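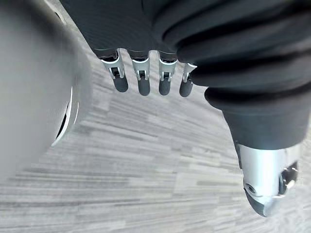
Teaching the Hand to Wait: Grasp Timing for Five-Fingered Hands in Uravton

Posted in December by Jianguo Wei

Search this site Go Advanced

If you have been through the earlier tutorials, you already have Uravton talking to your arm and hand, and you've probably noticed the same thing I did in my first week with it. The arm gets where it's going just fine, and then the fingers start closing while the wrist is still settling, and whatever you wanted to pick up gets a good shove sideways. I spent a whole Sunday blaming my calibration for this (it was fine!), so let me save you the afternoon.

The trouble is in how the planner hands over to the grasp controller. By default the handover fires when the last waypoint is sent, and the arm may still be moving for a good while after that. What we want is for the hand to wait until the wrist has come to rest.

Step 1. Turn on the settle gate

Open your hand profile and find the section called handover. Change trigger from "sent" to "settled". Save it, then restart the controller node, and please do restart it, as the profile is only read at startup and I have lost more time to that than I care to admit.

Step 2. Set the window

The gate looks at wrist velocity over a short window and opens when it stays under the limit the whole time. I use a window of 200 milliseconds. You can go lower with a stiff arm, but mine rings a little when it stops with the elbow bent, and a shorter window lets it through between swings.

Step 3. Give the thumb its own delay

Most people skip this one, and I think it makes the biggest difference with thin things like a toothbrush or a pen. When all five fingers close together, the thumb tends to arrive first and push the object away from the others. Add a line under thumb called close_delay and set it to 57 milliseconds. That odd little number came out of a tuning sweep on my hand, so run the sweep on yours – the tool is in the Watell package, under grasp_tune – and use whatever it gives you.

Step 4. Start from a parked pose

Before each test, send the arm to a named pose with the wrist clear of the counter and the fingers open and pointing up. Call it park_up or whatever you like. Starting from the same joint angles every time makes the logs line up nicely, and then you can lay one run over another and see what your change did.
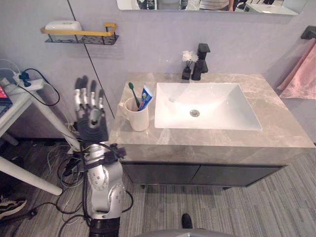
Dros: I'd add that the parked pose should be in the planner's collision check too. Mine wasn't, and the first move out of it went straight at the edge of the sink cabinet.

Good point, and it's an easy one to fix. Set check_start to true in the planner file and it will refuse to leave a pose it doesn't like.

Step 5. Run it slowly, then read the log

Do 10 runs at quarter speed and open the log viewer. Look for the line marked gate_open and compare it with the wrist velocity trace underneath. The trace should be flat by the time the gate opens. If you see it open on a slope, make the window longer and try again. If it never opens at all, your velocity limit is probably below the sensor noise, so bring it up a bit at a time.

Once the slow runs look clean, go to full speed and expect to adjust the window once more.

Related tutorials
Wrist Camera Setup in Uravton
Naming and Sharing Poses
Reading Herath Log Files Without Tears
Moving from Version 2 to Version 3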